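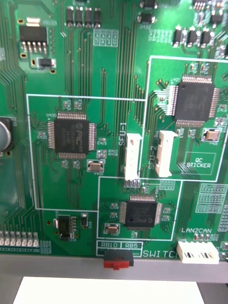
Reading a Board You Didn't Design

Term project report, electronics assembly elective
Batdale Technical College, March 2026

1. What we set out to do

The assignment was to take a populated board and its wire harness, write connection instructions a stranger could follow, and then hand them to a stranger. Ours came from the Hivden surplus bin with no schematic. The bin label said "good practice," a phrase our instructors also use for soldering 33 resistors in a row.

We budgeted 9 hours for the documentation. It took roughly 200 if you include the arguing, most of which concerned what to call things.

2. The board

It is green, crowded, and labeled by someone who assumed we already knew. White lines split it into regions, and three of those regions have a square black chip each. Two of the chips carry a faint PIC logo. The rest of the printing on them defeated us, along with a borrowed magnifier and one team member's confidence.

The connectors between the regions were kinder. The silkscreen reads SFU-1 and SFU-2, and we adopted both names on the spot. We never learned what SFU stands for. There is also a box marked QC STICKER with no sticker in it, and we have tried not to take this personally.

3. The harness

Our first draft called it "the cable," and our test reader asked which one. The second draft goes wire by wire:

Red and black: these run together to a small black terminal connector.

Green and white: bare, stripped tips. Keep them away from the board until you know where they belong.

Plug end: the small grey-and-black connector where all four start. Hold this part. Do not pull on the wires, however much easier they are to grab.

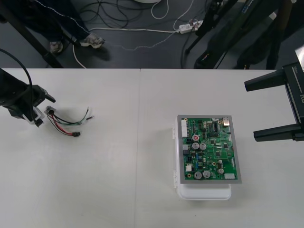
4. Laying out the work

We set the board in its flat gray backing and put that on a white plastic container, which lifted everything off the table and made the connectors easier to reach. The Ramasamy handbook recommends a proper board holder. The proper board holder costs more than our project.

Harness pieces stay to one side until needed. A bundle of wires has opinions about which way it would like to curve, and ours liked to curve across whatever we were trying to look at. Version three of the instructions therefore says to bring the plug in from above and let the wires settle before lining anything up.
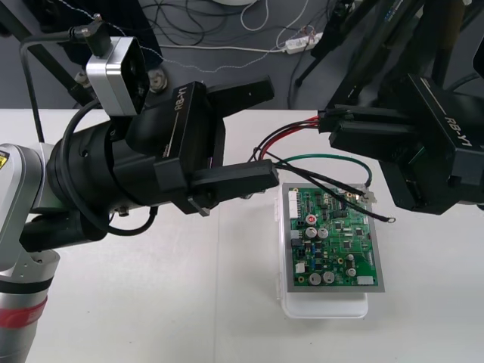
Figure 3. Plug and wires held above the board, with the ring terminal lying across it.

5. What we would change

Name the parts before writing the steps. We did it the other way and had to rewrite all 3,000 words. Give the ring terminal its own paragraph; ours got half a sentence, and the test reader skipped it. The Grollwood template has no space for drawings, so ours went in an appendix, where they were not found.

The August group gets the same board. We left our notes in the bin with it.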